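The cloth had come back from Drurholm folded in eight, and the creases would not come out. Kanchan Rastogi tried a warm iron and a damp towel on one corner and gave up before lunch. Umesh said it would flatten by itself if they left it on the big table for a few days.

"You said that about the curtains," she said.

He had bought it in March from a man named Pankaj Kushwaha, who wanted 400 for it and took 89 less when he saw the hem. It was a print of the starry night over the river, with the lights in the water and the couple on the bank. Umesh had wanted it since he was a student. Kanchan thought the couple looked cold.

They spread it out at 7 in the evening, when the others had gone home, and she pulled from the far side while he pulled from the near one.

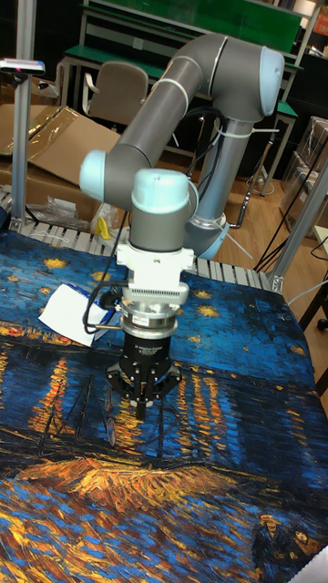
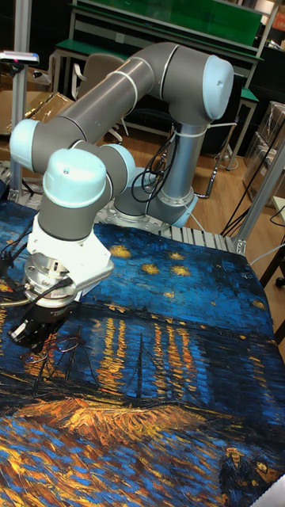
Santosh Thakur was the first to see it the next morning. He put his lunch down on a chair and bent over the corner with the two figures.

"Are they coming or going?" he asked.

"Going home," Umesh said.

"They're arguing," said Kanchan from the doorway. "She wanted to leave an hour ago."

Santosh looked again. He said his parents used to walk by the river at Rathore after supper, his father always a little ahead, and that they never seemed to talk until they reached the bridge. Then he picked up his lunch and went to find Vikas, who had the keys to the storeroom.

Kanchan came over and smoothed the cloth with the side of her hand. One crease ran through the water and she worked at it for a while, pressing out from the middle.

"We could hang it in the hall," she said.

"You don't like it."

"I don't like the hall either."

He went to look for the long nails. When he came back she was still at the table, her hand on the orange part of the shore.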